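I've spent most of this autumn learning how to wash vegetables. I'm 41, I've been doing it since I could reach the taps, and according to the people at Plorkdale I was doing it far too fast.

Plorkdale is a small firm in Nikthorpe with a unit behind the tyre place, and what they want is a robot that can be useful in a kitchen. There are two ways to show it what to do. You can drive it yourself, with a pair of handles and a headset, from a chair on the other side of the room. Or you can just do the job with your own two hands, again and again, and let the machine learn from that. I tried both, and I was dreadful at one of them (guess which!).

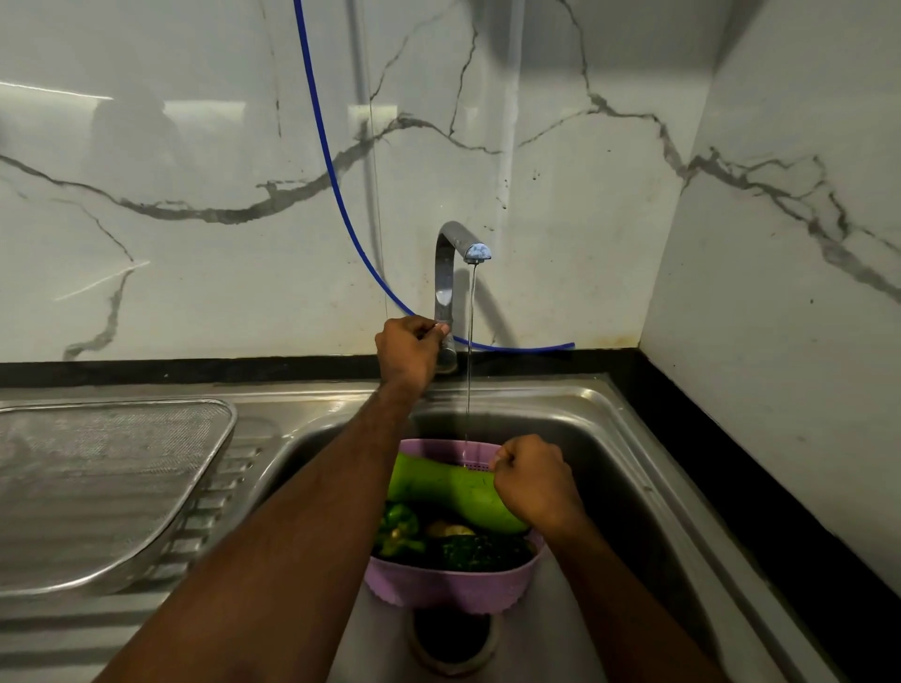
Words: Hüsnü Kılıçarslan
Thu 9 December

The by-hand part is lovely, once you stop feeling silly. Left hand on the tap, right hand on the colander, water on, and off you go. My best batch had a bottle gourd lying right across the top of everything, with a green pepper and a bunch of leafy greens underneath, and I found I was holding the gourd and the rim together with the same hand without ever having decided to. That's the sort of thing they're after. Todorova, who runs the sessions, went a bit pink with excitement over it. "Do that again," she said, "but don't think about it." Well, try it! The moment somebody tells you not to think about your right hand you've got five thumbs.

She has rules, too. Start with your hands where she can see them, don't snatch, and if you drop something, carry on and pick it up as you would at home. She likes the dropped ones. By the end of November they had 2,000 runs at the sink from all sorts of people, and 149 of those were mine, which I'm prouder of than I should be.

Then came the chair. Driving the robot feels like washing up in oven gloves while looking through a letterbox. You push the handle forward, the arm goes forward a tiny moment later, and your brain spends that moment panicking. I couldn't feel the tap at all, so I kept squeezing far harder than I needed to. My first go at turning on the water and rinsing one potato took me 10 minutes. A lad who'd come up from Gosport for the week did the same job while eating a biscuit.

I did get better, mind you. On my last afternoon I managed a whole colander, greens and all, and Todorova let me watch the robot have a go by itself afterwards. It reached for the tap, stopped, had a sort of wobble and then got hold of it, low down on the stem, just where I do. I may have cheered. It got through 89 tries that week and plenty of them ended with a pepper on the floor, but I've got a soft spot for it now, and I still catch myself slowing down at my own sink.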